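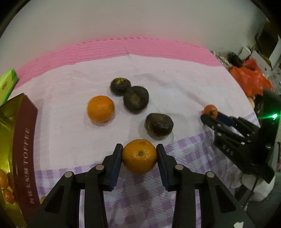

Saimi Halonen asks why one mandarin in a bowl goes bad when the others next to it stay fine, and whether she has to throw the whole lot away. No, she doesn't. To see why, it helps to know what a mandarin's skin does.

Print this page | E-mail this page
Reading time: 4 minutes

What the skin is for

A mandarin is a kind of small orange that is easy to peel. Most of the inside is juice, and the skin keeps that juice in. If you look closely at the skin, you will see tiny pits. Under the surface are little pockets filled with oil. When you bend a piece of peel, some pockets burst and the oil sprays out. That is the smell you get on your fingers.

At one end there is a small green or brown point. This is where the fruit was joined to the tree. Water and sugar came in through it while the mandarin was growing.

Why fruit gets marks

Wind can rub a young fruit against a branch. The skin heals and leaves a dull brown patch. A dry, hard mark like this is a scar, and the fruit inside is usually good to eat.

A soft, wet spot is different. Mold may be getting in. Mold spreads from one fruit to the next where they touch, so take the soft one out soon and throw it away. Check the others and keep the firm ones.

Sorting fruit at home

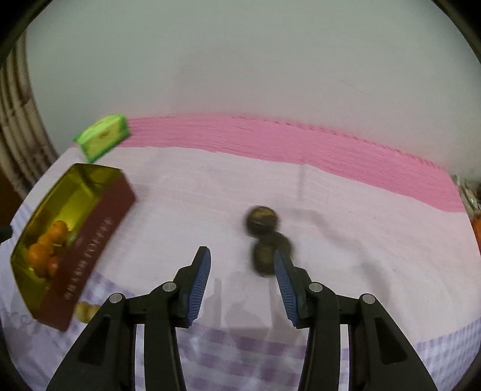

Small orange fruits in an open tin with a gold-colored inside.

You can sort fruit on any table. Spread out a cloth first so that round fruit doesn't roll so far. Wash your hands, then make two groups: firm and soft. Press gently with your thumb. Pressing hard makes a bruise.

Look at the color too, but don't trust color alone. Some mandarins are ripe when they still have green on the skin.

Where to keep them

Mandarins last a few days in a cool room and longer in the refrigerator. Air should be able to move between them. If you use a tin, leave the lid off. A closed tin holds in damp air, and mold likes damp air.

Try it: put one mandarin in the refrigerator and one on a shelf. Look at both every day and write down what you notice about the skin.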